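Forum > Learning from demonstration > Data

Does it matter if the hand-held gripper demos come from real rooms?

dultach_reader
I'm trying to repeat the Brilen result with hand-held grippers. Their claim is that 500 demos from cluttered rooms beat 3,084 from one clean lab bench when the policy is tested somewhere new. My task is putting trash in a bin, two grippers. Peel is harder than I expected because it changes shape with every grasp.

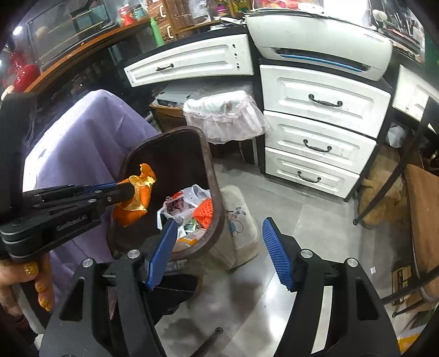 Peninah Masanja
Check how they split the test set before you copy it. The Brilen number only holds if no test room shows up in training. We got a much smaller gap on the Pomham data once we fixed that.

owino_fan
just get more demos

tk_arms
Room variety helped us, but so did where each demo starts. We recorded 203 demos in 6 rooms and began many of them with the jaws open and pointed at a table or shelf, well away from the bin. 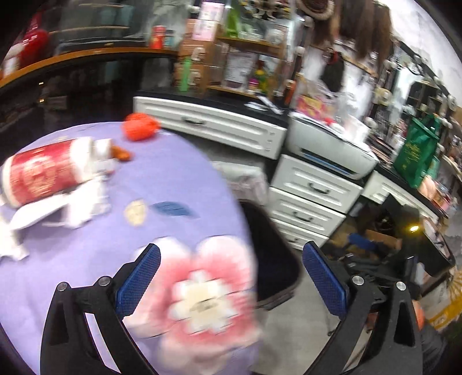

Policies trained without those starts drifted when the bin was out of view. Keep the failed grasps in a separate folder too. We used them in October to train a success check.

Comments
marl: Same drift here.
dultach_reader: Thanks, redoing my split first.

Last updated 8 Jan 2026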